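Electric steamer for buns, worth the cupboard space?
Kitchen Chat > Small Appliances

perla_salinas
Hello all, I've been steaming my buns in a bamboo basket over a wok for years and I'm very fond of it, but the bottom has finally scorched through (my own fault, I was on the phone to my sister and let the pan boil dry). My daughter thinks I should get one of those plug-in steamers with the metal basket. Has anybody gone from bamboo to electric and been glad of it? I mostly do plain buns, a few at a time, and the odd bit of fish.

Periklis B
Stick with bamboo, Perla! A metal basket under a glass lid drips, and you end up with wet spots and wrinkly tops. I had a Jimik for two winters and gave it to my brother, who only does potatoes in it and is perfectly happy.

areti_t
I don't agree with that at all, sorry Periklis. Tie a clean tea towel round the lid and the drips go into the cloth. I've had mine since August and it comes out most mornings before seven, while I'm still in my dressing gown. Do leave plenty of room between the buns though, they swell more than you'd think.

Periklis B
A tea towel round the lid is what my gran did with a saucepan, and that didn't cost her a penny! But fair enough, I never tried it on the Jimik.

Esperanza I
I'm with Areti. Mine is cream with a steel basket full of little round holes, a handle on each side, and a glass lid with vent holes in it. I put a plate on the right before I start, so there's somewhere for the buns to go, and the lid lies flat on the left. It does want a bit of table to itself! Couple of pictures for you, Perla, two buns in the basket in the first and what looks like one showing above the rim in the second.

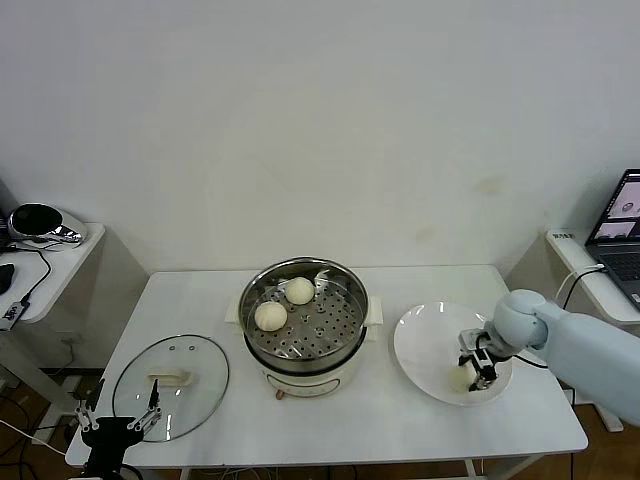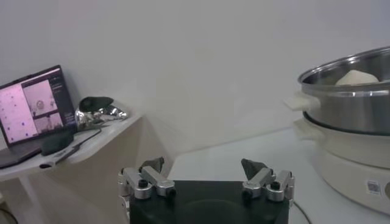 perla_salinas
Oh, that looks roomier than I'd imagined, thank you Esperanza! Do you line the basket, or do they go straight on the metal?

Esperanza I
A square of baking paper under each one if the dough is sticky, otherwise a wipe of oil does me.

Periklis B
Cabbage leaves. I'll say no more.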